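Emerson Conceição
Jan 28, 2021

1/ Notes on covering a work table and three side panels with printed adhesive film. Posting this for anyone doing a tabletop enclosure, a craft booth or a pantry nook. Same method for all of them.

2/ Film for the panels is Bika, the blue with the thin white grid. Film for the top is a Porkham marble. Both were bought by the roll. Total spend with blades and a felt squeegee was 1,431, local money, delivery included.

3/ Surface prep matters more than the film. Sand with 300, wipe, sand with 400, wipe again. Leave it overnight. Any grain left under the film shows up as a pimple the first time light hits it from the side.

4/ Cut every piece oversize by two fingers on all sides. Trim after it has settled. I trimmed one panel early and it pulled back from the edge by morning.

5/ A grid pattern is unforgiving. Start from a plumb line in the middle of the back panel and work outward. If you start from a corner you inherit whatever error the corner has.

6/ Flowers are easier than the grid. The eye forgives a flower that meets half of another flower. It does not forgive a line that steps.

7/ Pattern repeat on mine is long, so waste was high. Pimentel sells a similar print with a shorter repeat – I'd look at that one for anything small.

8/ For the tabletop, peel a hand's width of backing at a time and squeegee from the center out. Warm the film slightly at the table edge before folding it under. Too much heat and the marble print goes shiny.
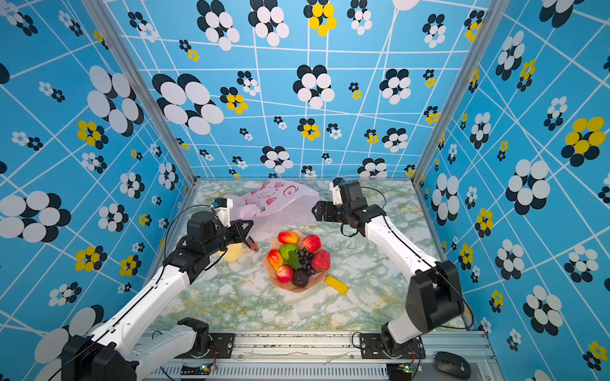 9/ Marble was the second choice for the top. I had a plain gray down first and every scuff showed. The current one is pale green and white with a little faint yellow in it, and crumbs and small scratches get lost in that. The blue on the walls is strong enough that a busier top would have been too much.

10/ The silver aluminum posts at the two back corners let me stop each panel's film at the corner. Wrapping film around an inside corner never stays down for me.

11/ Cleaning: damp cloth, drop of dish soap, dry cloth. No alcohol on the printed side. I tested a scrap and the black ink in the flowers lifted on the second pass.

12/ Leftover film went into a tube labeled with the batch number, 311. Batches vary in blue – keep some for patches.

Comments (3)

marlo_k: Did you seal the edges of the top?
Emerson Conceição: Front edge only. Clear Donen tape, folded under.

tess.w: The grid would make me crazy. Going with plain.

joburg_jan: Thanks for the alcohol warning, I was about to.

Contact | © 2021 Emerson Conceição | Back to top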